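Grurdale Student Robotics Project: Progress Report to the Ferrand Fund
Reporting period ending November
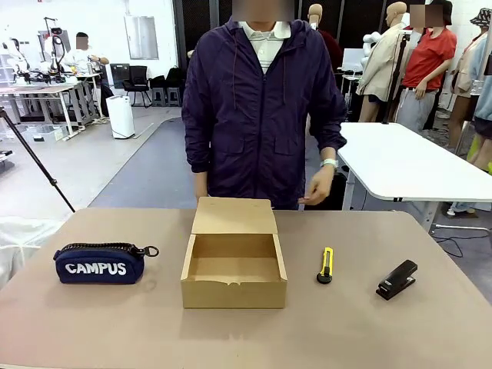
Colette Leclerc asked, after the last report, whether the packing task was still the right choice for the group or whether it had become too small for the money. Her note suggested that a sorting task with more items would be easier to explain to the fund's board.

The group discussed this and kept the packing task. It covers grasp planning, lid handling and placement in a confined space, and it can be repeated by any student on the roster without special training. Sorting has been moved to the second stage, which was already in the plan. A longer answer is given under Scope below.

Status

The task set is fixed. Each run uses a cardboard box with an attached lid and three stationery items: a zippered pencil case, a utility knife and a stapler. The box starts open with the lid standing up at the back. The items are laid out beside it on the table and the arm is to place them inside, then close the lid. Earlier drafts of the task used loose pens and a ruler. These were dropped in the first month when the students could not agree on a starting layout that was the same from run to run.

Students first carry out each task by hand, in the same order the arm will follow. The hand runs are used to write the step list and to set a time limit for each step. The step list is now at version 8 and is kept in the shared folder with the earlier versions.

Of the 50 scripted arm runs planned for this period, 27 were completed. The remainder were put off when the wrist joint on the second arm began to lose its zero position after power-down. The supplier, Nikley, has sent a replacement encoder cable and the fault has not come back, but the arm has only been in use again for a short time and we would not yet call it closed.

Results to date

Pencil case: the most reliable item. The students grip it across the body and keep the fingers clear of the zipper pull, as the ring catches on the fingertip pads.

Stapler: acceptable. The grip point was moved toward the base after the top arm swung open during lifting. Gaëtan Pons wrote the revised approach angle and it has been merged.

Utility knife: weakest of the three. The body is narrow and lies on its side, and the vision model often reports its direction the wrong way round by half a turn. The knife used for arm runs has had its blade removed. Faraji Athumani is relabelling the training images with the slider end marked.

Lid: not started on the arm. Hand runs show that the lid has to be guided from the back edge in one movement, and the group wants the item placements settled before adding it.

Scope

On Ms. Leclerc's question, the main argument for staying with packing is that failures are easy to see and easy to log. An item is in the box or it is not. The students have had trouble in past years with tasks where a run could be scored two ways, and a good deal of meeting time went to arguing about scores. Laine Lill has drafted a one-page scoring sheet which is now used for every run, by hand or by arm.

The fund also asked whether the work could be shown at the Lakham student competition. It can, provided the wrist joint holds. The competition allows one table and one arm per team, so the second arm would stay behind as a source of spare parts.

Students and supervision

Attendance has been steady. Two students left at the change of term and were replaced from the waiting list. New students do hand runs and scoring before they are allowed to operate an arm — this takes longer than we had budgeted, and the schedule for next term has been adjusted. Mathis Lemaire remains responsible for bench sign-off and emergency stop checks.

Spending

Spending is under plan for travel and over plan for consumables. The overrun is in fingertip pads, which wear faster than the catalogue figure, and in cardboard boxes, which lose their shape at the lid fold after repeated use. We ask to move the unused travel amount to consumables. No increase in the total grant is requested.

Next period

Complete the outstanding scripted runs on both arms.
Retrain the vision model with the relabelled knife images.
Begin lid closing on the first arm only.
Send the draft competition entry to the fund for comment before it is filed.

The scoring sheets and the current step list are attached to the emailed copy of this report. The fault log for the second arm can be sent on request.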